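Visite de la maison Van Rooij, fabricant de meubles bas et de panneaux
Publié le 20/02/2018

Je suis allée à la journée portes ouvertes de Van Rooij avec mon collègue Hongjun Yin, qui s'intéresse aux placages depuis plus longtemps que moi. Le français n'est pas ma langue maternelle et je demande l'indulgence du lecteur pour certains mots techniques, que j'ai notés comme je les ai entendus.

L'arrivée

L'usine se trouve derrière la gare de marchandises, au bout d'une rue sans trottoir. On nous a donné un badge, des chaussures de protection et un café très fort. Le groupe était petit et la guide, qui travaille à l'atelier de finition, parlait assez lentement pour que je puisse tout écrire. Elle nous a prévenus que la visite durerait 2 heures et qu'il ne fallait pas toucher les panneaux fraîchement vernis. Un monsieur les a touchés quand même.

Le stock de placages

La première salle est celle que j'ai préférée. Les feuilles y sont rangées à plat, par essence et par provenance, et il y fait plus frais que dehors. La guide nous a dit que la maison garde environ 330 références, mais que la plupart des commandes portent sur les mêmes chênes et les mêmes noyers. Hongjun Yin a demandé comment on choisit le sens du fil pour un grand mur. La réponse était longue. Pour une pièce basse, on conseille le fil horizontal, qui élargit ; les clients demandent souvent le contraire, et l'on fait ce que veut le client.

Nous avons parlé aussi des teintes sombres, qui reviennent beaucoup depuis deux ans. Le gris charbon se vend bien, le rouge bordeaux un peu moins, et le violet reste une demande rare, réservée aux buffets et aux petites armoires.

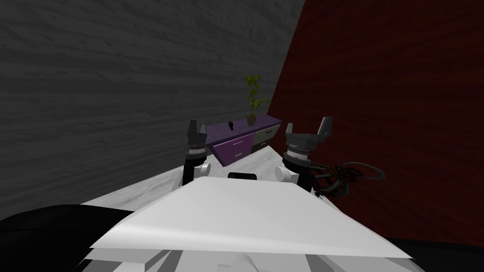
La difficulté avec ces couleurs, selon la guide, est la lumière. Un échantillon que l'on a choisi au bureau devient presque noir dans un couloir. Pour cette raison, les commerciaux de Van Rooij prêtent maintenant des plaques assez grandes, que l'on garde chez soi une semaine. J'ai trouvé que c'était une bonne idée, même si les plaques sont lourdes et qu'il faut les rapporter soi-même.

L'atelier de montage

On passe ensuite par un couloir bruyant, avec des casques sur les oreilles, et je n'ai pas compris une partie des explications. J'ai retenu que les portes sont montées après les côtés et réglées deux fois - une fois à l'atelier, une fois chez le client. Les charnières viennent de chez Buvetti. La guide en a démonté une pour nous montrer la vis de réglage, puis elle a cherché assez longtemps le petit ressort sous l'établi.

Un ouvrier m'a expliqué le ponçage des chants. Il passe 3 grains différents et vérifie avec le dos de la main, parce que les doigts, dit-il, ont trop l'habitude.

Les sols

Je ne savais pas que la maison vendait aussi des parquets. C'est une activité récente, sous le nom de Puden, et la gamme est encore courte. Les lames brun-rouge m'ont paru les plus réussies : elles sont chaudes sans être orange. Il existe une version huilée et une version vernie. La guide préfère l'huile, mais elle reconnaît qu'il faut l'entretenir et que les gens oublient. Pour les bureaux, elle recommande le vernis mat.

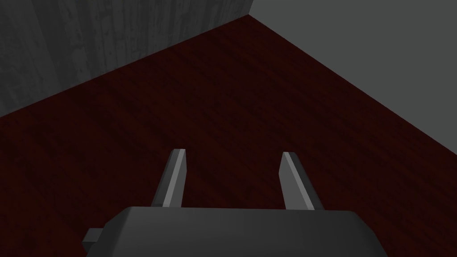
La petite conférence

À la fin, Covadonga Rivas, qui dirige le bureau de dessin, a parlé de la collection Jemalik. Son exposé portait surtout sur les proportions des buffets, et sur la hauteur des pieds, sujet qui a provoqué une vraie discussion dans la salle. Une dame voulait des pieds hauts pour passer l'aspirateur. Covadonga Rivas trouve que le meuble perd alors son poids. Elles ne se sont pas mises d'accord.

Renseignements pratiques

La prochaine visite est prévue à la fin du mois de février. L'inscription se fait à l'accueil et l'entrée est gratuite. Il vaut mieux venir en voiture - le bus s'arrête loin et la rue est mal éclairée. Les chutes de placage sont vendues au poids près de la sortie ; j'ai pris un petit paquet de noyer, et Hongjun Yin un très grand, que nous avons eu du mal à faire entrer dans le coffre.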